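Keltow Field Shelters and Timber-Clad Stores

Jendard supplies the Keltow range of field shelters and agricultural stores to smallholdings, livery yards and private estates. Each building is made to order at our Perkell works and delivered in sections, ready to be bolted together on a prepared base.

Construction

The frame is formed from pressure-treated softwood posts and rails, with diagonal bracing at every corner. Walls are clad in overlapping boards fixed with ring-shank nails. A kickboard is fitted to the inside of all field shelters to a height of 4 feet, and may be extended to the eaves on request. Roofs are supplied in black corrugated sheet or box-profile steel, with an overhang at the front — this keeps driving rain away from the opening and gives some shade in summer.

Sizes and options

The standard Keltow is 20 feet long and is available with one or two openings. Larger buildings can be made by joining units end to end. Guttering, partitions, tack room doors and galvanised skids are all offered as extras. Customers who intend to move the shelter between paddocks should order the skids at the outset, as they cannot easily be added later.

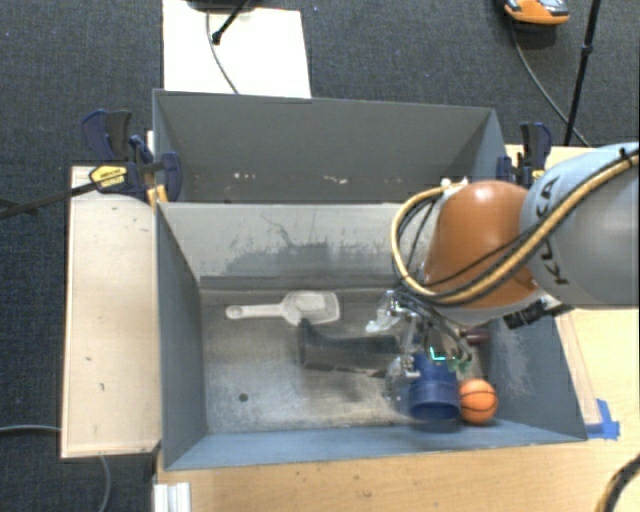 Heo wrote to us after a first winter with a double Keltow on an exposed hillside, and reported that the roof had stayed tight through every gale, but that the gutter outlet would have been better placed at the lower end of the site. Customers may now choose the outlet position when the order is confirmed.

Base and site preparation

A level and well-drained base is required. Concrete, compacted hardcore or railway sleepers are all suitable. The customer is responsible for preparing the base and for any planning consent. Mobile shelters are often treated differently from permanent buildings, and we advise an early enquiry to the local planning office.

Delivery and installation

Delivery is normally made within 56 days of the deposit being received. A deposit of £300 secures a place in the production schedule, and the balance is payable before dispatch. Our lorry requires firm access and a gateway of reasonable width — please tell us in advance of any low branches, soft ground or narrow lanes. Installation by our own fitters can be arranged at extra cost.

Care

Timber should be re-treated with a suitable preservative from time to time, and bolts checked for tightness each November. Replacement boards, hinges and roof sheets are held in stock at Perkell and may be ordered by telephone or through the enquiry form.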